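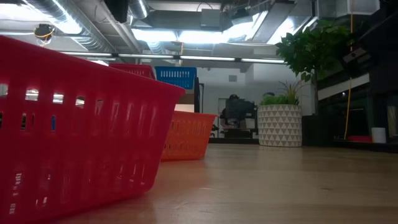
Bramadis Basket Notes
README, version 3

Last revised 2020-06-15 by Makis Stergiou

Summary

A reference list of slotted plastic baskets used for sorting and carrying household goods. It records size, slot pattern, rim shape, stacking behaviour and colour for each basket. It is meant for people who buy, label or store such baskets in quantity and want one set of terms for them.

The list holds 157 entries. An entry is one basket, measured empty. Lids, liners and handles sold apart from the basket are not covered.

Contents

baskets.csv: one row per basket
terms.txt: the words used for parts and faults
stacking.csv: results for pairs of baskets
changes.txt: what was altered between versions

Fields in baskets.csv

id: whole number, never reused after a row is withdrawn
maker: Felar, Tully or unknown
colour: red, orange, blue, white or other
rim_length, rim_width: outer edge to outer edge, in millimetres
base_length, base_width: flat part only, in millimetres
height: table to top of rim, in millimetres
rim_type: plain, flared or rolled
slot_upper: pattern directly below the rim
slot_lower: pattern on the rest of the wall
corner: rounded or square
wear: 0 to 3, see below
remarks: free text, may be blank

Slot patterns

Most of the baskets have two bands of openings, so the bands are recorded apart. The upper band is usually a row of narrow upright slots. The lower band varies more, and may be slots, dots, small squares or solid wall. Where the pattern changes on the short sides, the long side is entered and the difference goes in remarks. Moulded ribs that do not pass through the wall are not slots.

Colour

Colour is entered by eye, in daylight, with the basket empty. Thin walls let light through and look paler near a window. Orange and red were confused in the first version, mostly in the Tully rows. All rows with either colour were checked again in April and 3 were changed. Faded baskets keep their first colour if it can still be seen under the rim.

Measuring

Measurements were taken with a steel rule on a flat wooden table and rounded to the nearest 5 mm. Baskets that would not sit flat were pressed down at two opposite corners. The walls taper towards the base, so rim and base figures should not be swapped when working out shelf space. Use the rim figures for shelves and the base figures for trolleys with a raised edge.

Stacking

stacking.csv has 48 pairs. Each pair was tried both ways round. "Nests" means the upper basket drops in by at least half its height. "Sits" means it rests on the rim below. "Jams" means two hands were needed to part them. Baskets with a flared rim tend to nest inside a plain rim of the same length, but the reverse was not tried for every maker. No loaded stacks were tested.

Wear

0: no marks
1: surface scratches
2: a cracked or whitened slot
3: a split rim or corner

Baskets graded 3 stay in the list, but their rim measurements are blank.

Known gaps

Round baskets are missing. Weight was dropped after version 1 when the scales were found to read low. Eleven rows have an unknown maker and no mark on the base. The Flikgate shelf codes still appear in some remarks and can be ignored.

Use

Free to copy and alter. Please keep the id column unchanged if you pass on a shortened list. Corrections should give the id, the field and the new value, one per line. Send them to Makis Stergiou at the Bramadis store.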